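Warraich Packing Hall - Staff and Automation Meeting
Minutes, 10th April

Present: day shift, night shift, maintenance, site office, Esmont (by phone)

1. Last minutes
Agreed with one correction. The trial line runs 16 hours a day, not 14.

2. Sorting arm
The simulation of the sorting job is now on the shared drive. Esmont went over the layout with both shifts. Night shift asked for a copy on the break room screen - agreed. 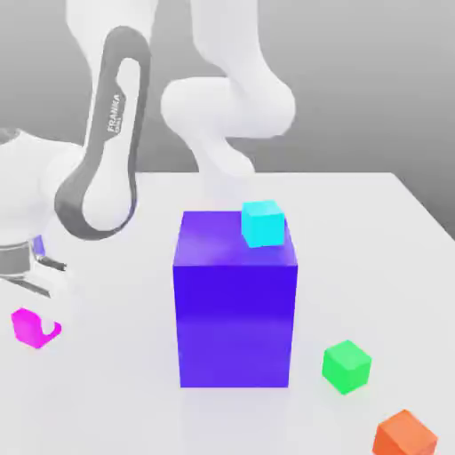 Simulated cell: arm, table and test blocks

3. Jobs on the line
Four hand sorting posts close in October. The site office confirmed no layoffs. Two posts move to Brivano returns and two become cell operators at the higher rate. Day shift asked for that in writing before anyone signs up.
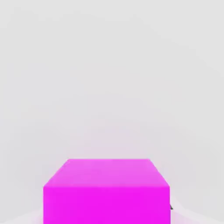
Training for cell operators will be 14 hours, paid, in normal shift time. Part of it is reading the simulated views and saying what can and can't be judged from them. Day shift said this needs practice, as in the close view of the magenta cube the bottom of the block is out of sight. Esmont will add an exercise on it.

4. Pick rate
Furnitz orders need 300 picks an hour. The site office proposed 200 for the first month, with no individual targets while people learn. Agreed. Maintenance wants stops logged by cause and kept off personal records.

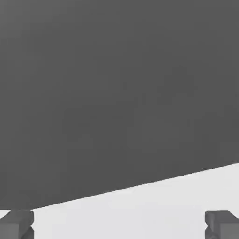

Night shift asked who clears a stop after 10 p.m. Maintenance will be on call until operators are signed off. Call-out pay still open.

5. Any other business
Lockers to be moved before the fencing goes in.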